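## Lâm serving and pastry board, large

The Lâm board is the biggest one we keep in the Prumthorpe shop. It is made for people who roll dough at home, cut bread for many guests, or want one good surface that stays on the bench all week. It weighs 8 kg, so please think before you order if you have sore wrists. The smaller Tedum board is the same idea and much easier to lift into the sink.

Each board is glued up from planks, then sanded and oiled by hand. No two have the same grain or colour. If you prefer a lighter or darker one, write it in the order notes and we will try to choose for you, but we cannot promise. 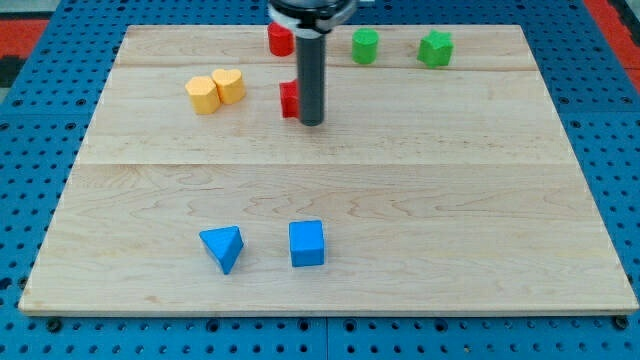 **Care**

Wash with warm water and a little dish soap, then dry it with a towel and stand it on its side until morning. Do not soak it. Do not put it in the dishwasher, also not "only once", we have had several boards come back from this and they could not be repaired.

Oil it every 3 months, more often in a dry winter. We use Distora board oil in our own kitchen. Food grade mineral oil from the pharmacy is also fine. Olive oil goes sticky and starts to smell after some weeks.

Small knife marks are normal. You can take them out with fine sandpaper, always along the grain, and then oil again.

**Details**

- Item number: 514
- Length: 67 cm
- Weight: 8 kg
- Finish: oil, no varnish
- Feet: none, both sides can be used

**Delivery and pick-up**

We send on Mondays by courier. Pick-up from Prumthorpe is free, please bring your order number and a blanket for the car. If the board arrives with a crack, keep the packaging and write to us with your order number. We replace it and pay the return.

Engraving is possible on one side only and adds a week. Engraved boards can't be returned unless they are faulty.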